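Why paper cups don't leak (and other paper questions)

By Jasper Prins

Get a sheet of paper. Drip some water on it. Goes soggy, right? Pull it and it rips like nothing. So how come a paper cup can hold a whole hot chocolate?

Good question. Let's go.

First — what is paper anyway?

Paper is mostly wood. Tiny bits of wood called fibres. Like hairs, but way thinner and shorter. You can see them if you tear a page slowly and look at the ripped edge. All fuzzy. Those are the fibres sticking out.

At the mill the logs get their bark taken off, then they're chopped into chips. The chips get cooked with chemicals until they fall to mush. The mush is called pulp. It looks a lot like porridge. Do not eat it.

Then loads and loads of water goes in. The watery pulp gets sprayed onto a moving screen, the water drains out the bottom and the fibres stay on top, all tangled up. Squash it flat. Dry it on big hot rollers. Paper!

No glue needed for the basic kind. The fibres grab onto each other as they dry. And that's why water wrecks it — water gets in between and they let go.

So about that cup

Cup paper is thicker than the paper in your school book. We call that paperboard. But thick isn't enough. Thick paper still goes soggy, it just takes longer.

The secret is a super thin coat of plastic on the inside. Melted plastic gets spread over the board while it's still flat. You can hardly see it. Water sits on the plastic and never touches the fibres. Some cups use plastic made from plants like corn instead. Years ago they used wax, which was ok for cold drinks but not so great for hot ones. Can you guess why? (It melts.) 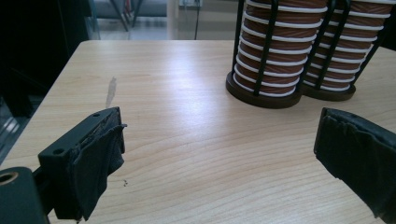 Now the shape. Cups get cut out as a curved piece, sort of like a rainbow. Roll the rainbow round and the two ends meet and you get a cone with the point missing. Heat sticks the seam. Then a circle gets pushed in for the bottom and the edge is folded over it.

Last job is the rim. The top edge gets curled outwards into a little tube. Run your finger round one. Feels nice on your lip, and it makes the cup much stiffer too. Curled paper is hard to bend.

And the sides slope so that cups fit inside each other. If they went straight up and down you could'nt stack them at all. You'd need an enormous cupboard.

Why your fingers don't burn

Some cups have two walls with a bit of air trapped in the middle. Heat moves slowly through trapped air. Same trick as a puffy jacket. Other cups have ridges on the outside, so your fingers touch less of the cup.

Can you recycle them?

Sometimes. Tricky one. The fibres are good but the plastic is stuck on tight, and not every recycling plant can get it off. Rules are different from town to town, so ask a grown-up to check yours. A mug from home can be used over and over, you just have to wash it. Sorry.

Try it at home

You need:
one square of plain paper
a wax crayon, any colour
a spoon of water
a plate

Colour half the paper with the crayon. Press hard, go over it twice, no gaps. Leave the other half plain. Put the paper on the plate and drip a little water on each side. Wait 5 minutes.

What happened on the plain side? What about the crayon side? Look underneath as well. If the water got through the crayon bit, you probaly left a gap. Have another go.

Words to know

Fibre — a tiny thin thread. Wood is full of them.
Pulp — wood mush, before it's paper.
Paperboard — thick stiff paper.
Seam — the line where two edges are stuck together.

Thanks to Aslı Aydoğan for testing the crayon thing on her kitchen table. Next time: why does cardboard have wiggles in the middle?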